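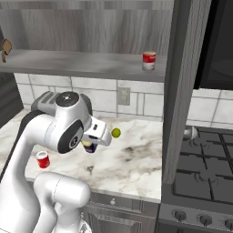 Grirard Plarnovier
Greifwächter für Parallelgreifer mit zwei Fingern, Hardware-Revision 3

Startseite > Greiftechnik > Überwachung > Plarnovier

Artikelstatus: lieferbar (Revision 3)
Revision 2: zurückgezogen, siehe Sicherheitshinweis
Preis: 2.185 Euro netto, inklusive Simulationsszene Ledby

Der Plarnovier sitzt zwischen Greifer und Steuerung und beantwortet eine Frage, die viele Anlagen erstaunlich freihändig behandeln: Hält der Greifer noch etwas, oder glaubt er das nur? Er wertet Fingerstellung und Motorstrom aus, vergleicht beides mit dem letzten Greifbefehl und meldet der Steuerung einen von vier Zuständen: leer, gehalten, verloren, unklar. Den vierten gibt es erst seit Revision 3. Wie es dazu kam, steht weiter unten, und wir kommen dabei nicht besonders gut weg.

Sicherheitshinweis zu Revision 2
Stand: 18. Februar 2023

Geräte der Revision 2 können nach einem Schutzhalt den Zustand »leer« melden, obwohl sich noch ein Objekt zwischen den Fingern befindet. Steuerungen, die bei »leer« selbsttätig die Grundstellung anfahren, öffnen dann den Greifer. Was sich darin befand, befindet sich anschließend woanders.

Bitte nehmen Sie Geräte der Revision 2 außer Betrieb und schalten Sie die automatische Grundstellungsfahrt nach Schutzhalt ab. Wer beides schon getan hat, muss nur noch das Rücksendeformular ausfüllen. Es ist eine Seite lang. Die Vorgängerversion hatte vier, auch daraus haben wir gelernt.

Was passiert ist

Im November meldete uns die Versuchsküche Chávez, ihr Arm habe ein Einmachglas fallen lassen, in aller Ruhe und mit grüner Statusleuchte. Verletzt wurde niemand. Das Glas war voll, der Inhalt war Rote Bete, der Fußboden war hell. Wir haben zunächst geantwortet, was Hersteller in solchen Fällen antworten, nämlich dass wir das Verhalten nicht nachstellen können. Das stimmte auch. Wir hatten es mit leerem Greifer versucht.

Saimi Hakala aus unserer Firmwareentwicklung hat den Ablauf dann in der Simulation nachgebaut, mit kleinen Gegenständen in verschiedenen Höhen über einer Küchenarbeitsplatte, und in jedem Durchlauf an einer anderen Stelle den Schutzhalt ausgelöst. Im Durchlauf 1.188 meldete der Greifwächter »leer«, während die Finger geschlossen waren und die Simulation eindeutig einen Kontakt führte. Der Fehler ließ sich danach beliebig oft wiederholen und anschließend auch am echten Greifer zeigen. Diesmal mit einem Tennisball.

Die Ursache ist schnell erzählt. Beim Schutzhalt fällt der Motorstrom auf null. Die Firmware der Revision 2 las daraus, dass keine Kraft mehr anliegt, und schloss weiter, dass kein Objekt mehr da ist. Die Fingerstellung hätte widersprochen, wurde in diesem Zweig aber gar nicht gefragt. Ein selbsthemmendes Getriebe hält sein Werkstück auch stromlos, und zwar recht gut. Das steht übrigens in unserem eigenen Datenblatt auf Seite 5.

Was in Revision 3 anders ist

Bei einem Schutzhalt friert der Plarnovier den letzten gültigen Zustand ein und meldet »unklar«, bis entweder eine Prüfbewegung oder ein Mensch für Klarheit gesorgt hat.

Die Fingerstellung wird in allen Zweigen ausgewertet. In allen heißt in allen, wir haben nachgesehen.

Ein Wechsel von »unklar« nach »leer« ist ohne Quittierung nicht mehr möglich. Der Wechsel von »unklar« nach »gehalten« geht auch automatisch, wenn Stellung und Strom nach dem Wiederanlauf zusammenpassen.

Die Statusleuchte ist bei »unklar« gelb und blinkt. Ein Kunde fand das aufdringlich. Es lässt sich nicht abschalten.

Der Ereignisspeicher übersteht jetzt einen Spannungsausfall. In Revision 2 wurde er beim Einschalten gelöscht, weshalb die Fehlersuche so viel Freude gemacht hat.

Simulationsszene Ledby

Jedem Gerät liegt die Szene Ledby bei, in der wir den Fehler gesucht haben. Sie zeigt eine Küchenzeile mit heller Marmorplatte, weißen Fliesen, Wandbord und Gasherd, davor einen weißen Arm mit Parallelgreifer. Als Greifobjekte dienen unter anderem ein kleiner gelbgrüner Ball, eine rote Dose und ein dunkelblaues Gefäß mit hellgelber Oberseite. Auf dem Bord steht noch eine rot-weiße Suppendose, für Leute, die auch nach oben greifen wollen.

Der Ball ist das unangenehmste Objekt der Sammlung. Er berührt die Finger nur auf einer kleinen Fläche, und bei leicht geöffnetem Greifer liegen »gerade noch gehalten« und »gerade eben losgelassen« sehr dicht beieinander. Wenn Sie nur für einen Test Zeit haben, nehmen Sie den Ball.

Die Szene enthält eine Testfolge mit Schutzhalt in Anfahrt, beim Schließen, beim Anheben, in der Querfahrt und beim Ablegen. Eigene Objekte können ergänzt werden, Masse und Reibwert sind dann von Hand einzutragen. Bleibt das Feld für die Masse leer, verweigert die Szene den Start. Früher nahm sie null an, und die Ergebnisse waren ausgezeichnet.

Herdknöpfe und Schrankfronten sind Kulisse und besitzen keine Gelenke. Anfragen, wie man in Ledby den Herd einschaltet, beantworten wir trotzdem freundlich.

Technische Angaben

Geeignet für: elektrische Parallelgreifer mit zwei Fingern und auslesbarer Fingerstellung
Nicht geeignet für: Sauggreifer, pneumatische Greifer, Greifer mit drei oder mehr Fingern
Versorgung: 24 V DC
Ausgänge: vier digitale Zustandsausgänge, dazu Feldbus wahlweise
Quittierung: Taster am Gerät oder Eingangssignal
Anzeige: eine Leuchte, drei Farben
Montage: Hutschiene
Firmware-Update: über die Serviceschnittstelle, nur im Stillstand

Der Plarnovier ist kein Sicherheitsbauteil. Er ersetzt weder Not-Halt noch Schutzzaun noch die Risikobeurteilung, und er darf nicht als alleinige Maßnahme gegen herabfallende Teile eingeplant werden. Wir schreiben das in jede Unterlage und sehen trotzdem jedes Jahr Schaltpläne, in denen er genau das tun soll.

Lieferumfang

Greifwächter Revision 3
Anschlussleitung zum Greifer
Steckersatz
Zugangscode für die Szene Ledby
Inbetriebnahmeanleitung, gedruckt, mit berichtigter Seite 5

Inbetriebnahme nach dem Tausch

1. Anlage stillsetzen und gegen Wiedereinschalten sichern. Greifer von Hand entlasten und Werkstück entnehmen.
2. Gerät tauschen. Die Stecker der Revision 2 passen, die Belegung ist gleich geblieben.
3. Den vierten Zustandsausgang verdrahten. In Revision 2 war die Klemme unbelegt, in vielen Schaltschränken steckt dort also nichts oder etwas Überraschendes.
4. Im Steuerungsprogramm den Zustand »unklar« behandeln. Ihn wie »leer« zu behandeln, stellt den alten Fehler originalgetreu wieder her.
5. Schutzhalt mit einem unzerbrechlichen Objekt im Greifer auslösen und die Meldung prüfen.

Häufig an den Service gerichtet

Kann ich Revision 2 per Firmware aktualisieren?
Nein. Der Speicher ist zu klein, und den vierten Ausgang gibt es auf der Platine nicht. Wir tauschen kostenlos und tragen den Versand in beide Richtungen.

Mein Gerät meldet seit dem Tausch ständig »unklar«.
Meist ist die Fingerstellung falsch skaliert. Referenzfahrt ohne Objekt durchführen, danach die Endlagen neu einlernen. Bleibt es dabei, schicken Sie uns bitte den Ereignisspeicher.

Bei uns ist nie etwas heruntergefallen. Muss ich trotzdem tauschen?
Ja.

Rücksendung und Ansprechpartnerin

Die Revision steht auf dem Typenschild rechts unter der Seriennummer. Ist das Schild nicht mehr lesbar, zählen Sie die belegten Klemmen der Zustandsausgänge: drei bedeutet Revision 2. Technische Fragen zum Fehlerbild gehen direkt an Saimi Hakala, Betreff »Plarnovier Rev 2«. Fotos von Fußböden sind nicht erforderlich, werden aber gesammelt.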